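3.2 Setting up and looking after the cell

I'll go through the simulated cell the way I'd show it to a new lab mate, which means the boring upkeep gets as much room as the clever bits. Everything here lives in one kitchen world we call Wikunum, with a single white arm and a two-fingered gripper. Figure 4 has three views of it.

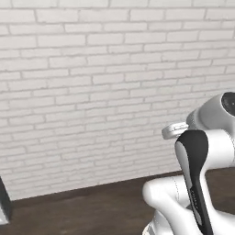
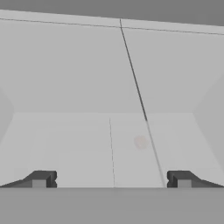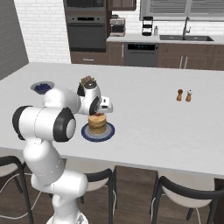

Figure 4. Rendered views from the Wikunum cell: part of the arm in front of the brick wall (first), the gripper fingers over a gray bin (second), and the gripper above the pancake stack on the island (third).

Dronen Lab for Robot Upkeep, Department of Mechanical Engineering, McGrath College

Most of my time went into the cameras. A simulated camera doesn't get knocked by somebody's elbow, but it does get knocked by a software update – I learned that in April, when one new release of Prondar (our scene loader) quietly swapped two axes and every view came back rolled over. So now, before any batch, I load the cell, park the arm and compare each view with a saved copy. If one has drifted by more than 8 pixels, I stop and fix the mount file before doing anything else.

The bin view is the fussy one. With the fingers wide apart I can see both pads and a good stretch of bin floor between them, and that's the pose I use for checking the grip center. The bin is nearly all one gray, so I match on the edges where the walls meet the floor and leave color out of it.

The island is where we test reach. I bring the gripper to a hover over the pancakes (yes, we all got hungry) and read back the 6 joint angles. We repeat that hover 30 times per check, and the full log holds 3396 hovers. When the readings wander, the cause is nearly always a stale base offset – somebody has nudged the arm's base to clear the counter and forgotten to save it. Reloading the base file and running the hover check again sorts it out.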